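Notes for talk, Karkiren hall, 23 June 2018
Title on the programme: Can it do the washing-up yet?

Start without slides. Ask who has a dishwasher. Then ask who still has to load it. Wait for the groans.

First point. We have been told the home robot is just round the corner for as long as I have been going to these things. Read out the line from the Pinska brochure (pink sticky note), slowly. "Ready for the everyday kitchen." Ready how? Which kitchen? Mine has a drawer that only opens if you lift it.

Slide 2 - the Jarkach trial. Be fair to them here, they did publish the failures. 200 attempts at clearing a worktop, 54 finished with no help from a person. Pause. Would you keep a kitchen hand who managed that? And the worktop was laid out the same way each time.

Picking something up is the part that looks good on a screen. Putting it down where it belongs, the right way up, without knocking over the jug next to it - that is the chore. Say this twice if the room is noisy.

Slide 3 - shop floor. Urbańczyk bought an arm for the packing bench in January. It packs one size of box and does it well. They sell 16 sizes. The other 15 are still done by hand, by the same people as before, who now also walk round the arm.

(Skip the lawnmower story if running late. Do not skip the bit about cost.)

Cost: ask what the machine saves once someone has set it up, watched it and tidied up after it. Karkiren could not tell me. They did offer me a mug.

Simulation. Be careful, there will be people here who build these. A made-up kitchen is a decent place to practise a grasp. I have no quarrel with that. My quarrel is with the press release that follows. Ask how it does in 7 real kitchens, with real crumbs.

Last slide, leave it up for questions. 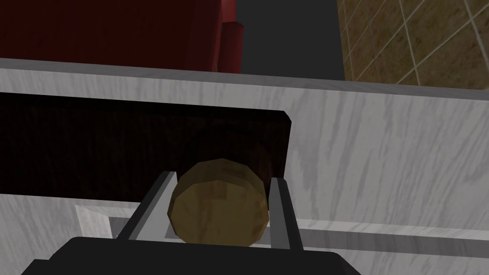 Would you buy a robot for your own kitchen today?

I would wait. For the money they are asking I want one that can clear a table it has never met before, and I have yet to be shown one.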